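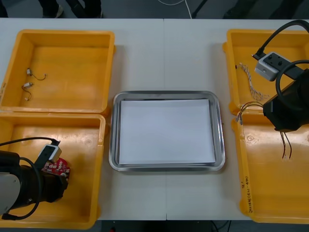

Sorting small electronics parts into bins: how many categories?

Started by thoa_ung, April 25, 2019

thoa_ung
I'm setting up a sorting station for mixed parts — bare boards, small sensors on leads, cut wire bundles. Four yellow bins, two on each side, and a steel tray in the middle lined with white paper. Everything gets tipped into the tray first and goes out to the bins from there. Is four bins enough? I have 17 part types on my list.

vinh.sam
Four is plenty for a first pass. Boards, parts with leads, loose wire, everything else. Split them further later at a desk. I tried eight bins in February and kept putting things in the wrong one.

Hedley
Disagree. If you sort twice you handle everything twice. With 200 parts, fine. With 800 you will hate it.

kieu_t
What is the paper for? I sort straight onto the metal.

thoa_ung
Glare, mostly. Small white connectors are hard to pick out on shiny steel. Dark wire shows up well on the paper too.

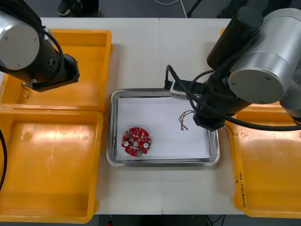

I also swap the sheet when it gets dirty, so I keep a stack in there and take off the top one. Boards go on one side of the tray and wires on the other, otherwise the leads hook on everything.

vinh.sam
Keep the wires apart whatever you do. Twist ties help.

Hedley
Twist ties on 100 short leads? No thanks. A shallow bin and patience.

kieu_t
Label the bins on the side facing you. Marker on plastic rubs off, so use tape.

thoa_ung
Will do. Staying with four for now.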